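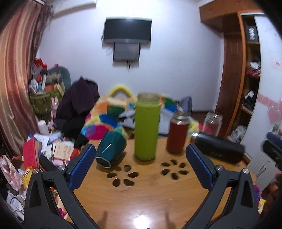 2 min read

Leave My Paint Alone

My local craft store has a wall of acrylic paint, and every spring the wall gets better without my permission. The bottles get a new shape. The caps get a new shape that doesn't fit the old bottles. And a green I have bought for years is gone, replaced by a green that is described on the shelf tag as its "next chapter."

I don't want chapters. I want the green I used on the left half of a birdhouse to be available for the right half.

The range I buy is Skemdale, which last year went from 65 colors to something the company calls a living palette. As far as I can tell, a living palette is one in which things die. Pond went first, then Barn Door, then a perfectly honest beige that had been called Beige. In their place we have Exhale, Second Cup and a murky violet named Tuesday Self. I have held Tuesday Self up to every surface in my house and I can't think of a thing it would improve.

I understand how it happens. Somebody is hired to look after a product that people already like, and you can't very well go into your annual review and report that you left it alone. So the paint gets a story. Cavmont did it with felt squares, and the felt now comes in "moods." Troteck did it with craft knives, which are the same knives in a box with a magnet in the lid. I pay for the magnet.

Crafters are treated as people who want to be inspired, and I suppose we do, some evenings. Mostly we want to finish. A project sits in a closet from December to whenever the guilt gets loud, and when it comes out again it needs four more inches of the same trim. The company that can sell me those four inches has my money for life. The company that invites me on a color journey gets me peeling the label off an old bottle in the parking lot to check the number against my phone.

And put the numbers back, while we're at it. Alipour still prints a plain code on the bottom of every bottle. Mine says 679. I don't know what 679 is called this year and I don't need to.

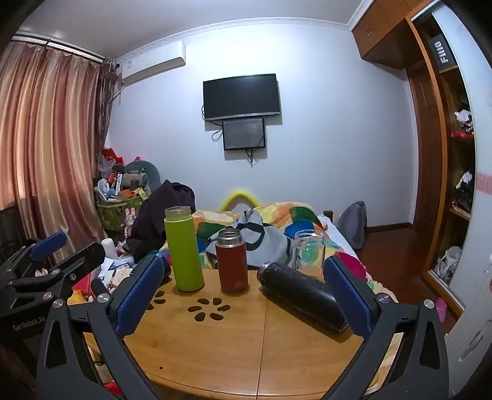 Reijo Lappalainen thinks I'm being unfair to the paint people. His argument, which he made over the phone with some heat, is that pigments run out, suppliers close, and a shade sometimes has to go whether anyone likes it or not. He would also like it known that he finds Second Cup a very useful brown.

Fine. Pigments run out. Then print that on the tag: we can't make Pond anymore, the nearest thing is this one, mix in a little white. I'd read that tag with real gratitude. I'd probably buy both bottles.

Until then I am storing Pond in my basement – three bottles, caps down, next to the half-finished birdhouse.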